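Do Copper Bracelets Really Stop Aches?

2 min read

Plenty of ads say yes. Let's be a little harder to convince. 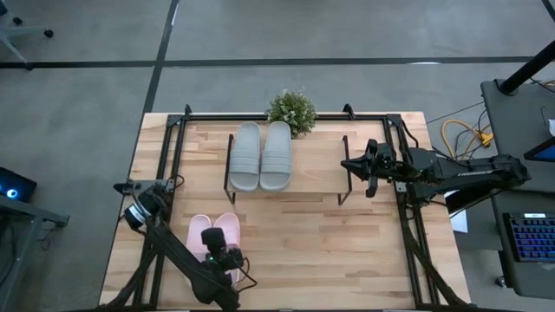
What the ad says

An ad for the Girko band promises that copper will "pull the pain" out of your wrist. Pull it where? The ad doesn't say. It does say that 2324 happy buyers can't be wrong. Well, they can. Lots of people can be wrong at the same time, and we don't hear from the ones who sent theirs back.

Why people feel better anyway

Sore joints have good days and bad days. Most people buy a band on a bad day. A good day often comes next, and the band gets the credit – even if it did nothing.

There is also the placebo effect. If you expect something to help, you may feel better for a while. The feeling is real. That doesn't mean the copper did it.

How to check

A fair test needs two groups. One wears copper, and the other wears a band that looks the same but has no copper in it. The people wearing them shouldn't know which is which. Then you compare. If both groups feel the same, why pay extra for copper?

Try it yourself: find an ad for a health gadget and underline every promise. Next to each one, write "Who checked?" If the only answer is "the people selling it," keep your allowance in your pocket.

745 shares
2 comments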